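What the Staff Wears: A Housekeeping Tunic Earns Its Place

For many years the uniform was the last item on a small hotel's budget. At Mudgway, a lodging group with 30 properties, it is now discussed in the same meeting as mattresses and linens.

The change began in March, when the group replaced its buttoned housekeeping dresses with a pull-on tunic made by Irosano. The new garment is a polyester and cotton poplin with side vents, a snap placket and two deep hip pockets. It is offered in 5 colors, and the group's name is embroidered above the left pocket in a single shade of thread.

"Our attendants bend, reach and kneel through an entire shift," said Coralie Ormsby, who directs purchasing for Mudgway. "The old dress was cut for standing at a front desk."

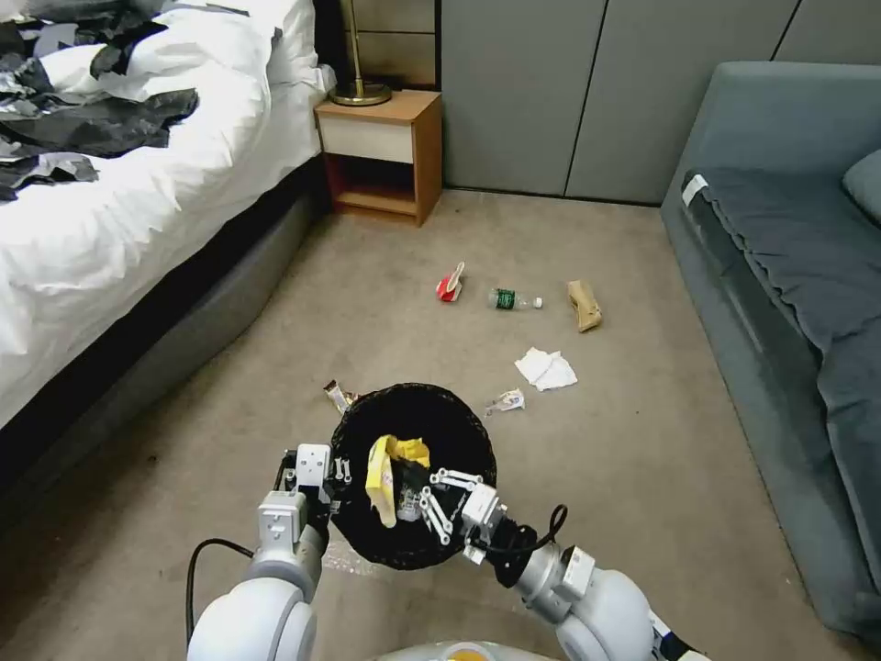 A black mesh wastebasket on a guest room round.

Fabric weight was the subject of the longest debate. Irosano first proposed a heavier twill, which kept its shape well but was judged too warm for laundry rooms. The poplin weighs 165 grams per square meter and dries quickly on a hanger. Samples were put through 100 commercial wash cycles before the order was signed, and the darker colors were accepted only after a second dye lot.

Sizing was handled by Manaia Pomare, a pattern cutter at Irosano, who added length to the back hem and widened the armhole. Trousers are ordered separately, in regular and tall - a point that caused some confusion with the first delivery.

Embroidery remains with Gultitz, the shop that has long supplied the group's aprons. Names are not stitched on the tunics. Attendants wear a removable badge, so that a garment can be reissued when an employee changes size or moves to another property.

Replacement tunics are ordered through each property's head housekeeper.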